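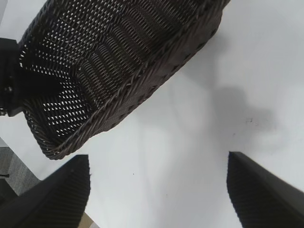 Hanne Frandsen had stopped believing that more data would fix the basket problem, and she told everyone so at the spring meeting. What was needed, she argued, was a better idea of which data to throw away. Several months on, the numbers from the Ullska lab suggest she had it right, and the mood in the building is very cheerful indeed.

The project is called Anell, and its question sounds small until you try to answer it. How do you teach a two-armed robot to pick up something woven? Wicker is awful stuff for a machine. It is full of holes, the pattern changes from one stretch to the next, and light comes through the gaps and makes bright little dots that a vision system can easily take for edges. A robot that handles a plain plastic tub all day without trouble will go for the rim of a basket and close its fingers on thin air.

The group's usual method is learning from demonstration. A person guides the arms through a job, the cameras at the wrists record every moment, and a model is trained to copy what it was shown. For Anell they collected 2000 demonstrations of lifting, turning and setting down baskets on a white table, using both arms. Trained on the lot, the robot managed a clean lift and turn in a bit under half of its attempts. Adding more demonstrations barely moved the figure, and the team spent most of a winter finding that out!

The new method, which the group calls Koval, does something rather lovely. It goes through each recording and looks for the short stretch where the person made a choice: where to take hold, which arm goes first, when to let one side go. Those stretches are kept at full weight. The long glides in between, where the arm is simply travelling, are thinned right down. Then the software compares the choices across recordings and drops the ones where people hesitated or changed their minds halfway.

After all that sorting, just 600 demonstrations were left. The model trained on them succeeded in 80 per cent of trials, with baskets it had seen before and with some it hadn't. Training was far quicker too, as you might expect with so much less to chew through.

What has really got people talking is the way the robot behaves now. The old model went for the middle of the nearest side every time and hoped for the best. The new one tends to head for the thick border, where there is something solid to hold, and will often steady the far end with one arm before the other commits. None of this was written in as a rule. It came from the demonstrations, where people had been doing it all along without giving it any thought (ask them how they pick up a basket and most will say "I just pick it up").

There are limits, and the group's write-up is frank about them. Of the 109 failed trials they studied closely across all versions of the model, the largest share came from open lattice, where a fingertip slipped into a gap and caught on the way out. Koval made these less common but did not get rid of them. Strong shadows on the table were another nuisance, particularly when both arms were overhead at once. And everything so far has been done with empty baskets. Put a few kilos of potatoes in one and the whole question of balance opens up again.

The grippers themselves were left alone throughout, so that any gain could be put down to the training. A partner firm, Prorkar, has offered softer fingertips for the next round, and there is a fair bit of excitement about trying them on the lattice.

The same sorting method has also been run on an older set of towel-folding recordings, simply to see what would happen. It threw out more than half of them and the folding got better, by a small but steady margin. That was a nice surprise, as towels have almost nothing in common with wicker apart from being a pain for robots.

Loaded baskets are next, beginning with light things such as balls of wool. The group plans to release the sorting code in December, along with the full set of demonstrations, including all the ones Koval rejected, so that other labs can check whether they would have made the same cuts.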